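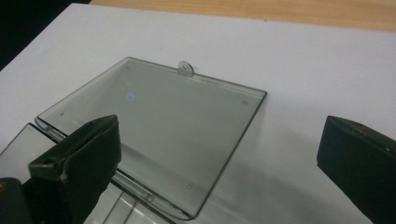 4. Data Collection and Results on Translucent Hinged Containers

4.1 Task definition

We consider the closing and opening of small hinged plastic boxes whose lids transmit enough light that the support surface shows through. Objects of this kind are a known weak point for policies trained on wrist-view images. The color of the lid depends on what lies beneath it, depth estimates over its face are unreliable, and the strongest visual features are often reflections that move with the viewpoint. The task is divided into two phases. In the approach phase, the fingers are brought to a pre-contact pose on either side of the lid. In the manipulation phase, one finger engages the rim or the tab and rotates the lid about its hinge. A trial ends when the lid reaches the commanded state or when the time limit of 40 s expires.

The two phases are scored separately. In earlier trials at the Cernville site, many failures recorded as manipulation errors were found to begin with a poor pre-contact pose, and a single end-of-trial score concealed this.

4.2 Collection procedure

Demonstrations were recorded with a hand-held two-finger gripper and a camera fixed to its body. The operator holds the gripper directly, and no robot is present during recording. Finger geometry matches that of the end effector used for evaluation. Finger opening is logged on every frame, and gripper pose is recovered offline by visual tracking. Segments in which tracking was lost were removed whole, without interpolation.

Recording took place at two sites, Cernville and Flutville. The final set, which we call Transtead, contains 3,563 demonstrations after filtering. Each demonstration is labeled with its start state (open or closed), the side from which the fingers approach, and the finger that makes first contact. Operators were told to vary the orientation of the box relative to the table edge and were given no fixed sequence of poses. They were also told to begin each demonstration with both fingers in view and clear of the tab.

White and wood-colored surfaces were both used. Figure 4 shows a gray lid on a white tabletop with a strip of light wood beyond it; the two dark fingers flank the lid, and the tab points away from them. The left finger overlaps part of the hinge. Views with this type of overlap were retained. Removing them would have excluded a large share of the approach poses that operators chose freely, and the policy meets the same overlap at test time.

Figure 4. Translucent gray hinged box seen from the camera of the hand-held gripper. The lid has a small tab with a round hole at the middle of one edge. The hinge runs along the lower left, partly hidden by the left finger. A small bluish-white reflection is present on the lid face.

4.3 Landmark supervision

The baseline policy maps a short history of images and finger openings to a chunk of future gripper motions. It receives no explicit information about the object. Our variant adds an auxiliary head that predicts the image positions of three structures: the tab, the hinge line, and the free corners of the lid. The head is used only in training and is dropped at test time, so inference cost is unchanged.

Landmarks were annotated by hand on 619 frames drawn from separate demonstrations. Annotators marked each structure as visible, partly hidden, or absent. For a partly hidden hinge, only the visible portion was drawn, and the loss was computed on the direction of the line and its offset. End points were not used, as they depend on where the finger happens to cross the hinge. Small molded marks on the lid face were left unlabeled. In a pilot run they were included as a fourth class, but annotators often disagreed on whether a given spot was a molded mark or a reflection, and the class was dropped.

Reflections were handled by augmentation. Bright spots of random size and tint were added to the training images, with the landmark labels left unchanged. The spots were placed without regard to the object mask, so some fell on the table and some on the fingers.

4.4 Evaluation

Each policy was evaluated on 6 boxes held out from training, with 40 trials per box. Start poses were drawn once and reused for all policies. The box was returned to a marked position between trials by hand.

The landmark variant outperformed the baseline on every held-out box in the approach phase. The gain was largest for boxes on the white surface, where the contrast between lid and table is low. In the manipulation phase the difference was smaller, and on one box the two policies were tied. When trials were restricted to those with a successful approach, most of the remaining difference disappeared. We take this as evidence that the auxiliary head mainly improves placement of the fingers and has little effect on the contact motion itself.

Without reflection augmentation, the landmark variant lost part of its advantage. The typical error was a shift of the predicted tab toward a bright spot near the rim, followed by a finger path that missed the tab. The baseline showed a similar miss but without a consistent direction.

4.5 Remaining failures

Two failure types account for most of the unsuccessful trials. The first is confusion between lid and base when the box is open and both halves lie at a shallow angle to the camera. The hinge is then bordered on both sides by the same material, and its ridges can be taken for the outer rim. The second is loss of the tab behind a finger late in the approach. A longer image history reduced the second type and had no measurable effect on the first.

Neither type was reduced by adding more demonstrations from a single site. Mixing data from Cernville and Flutville at equal total size gave a small improvement in the approach phase, which may reflect the different lighting at the two sites. We did not control for operator and cannot separate the two factors with the present data.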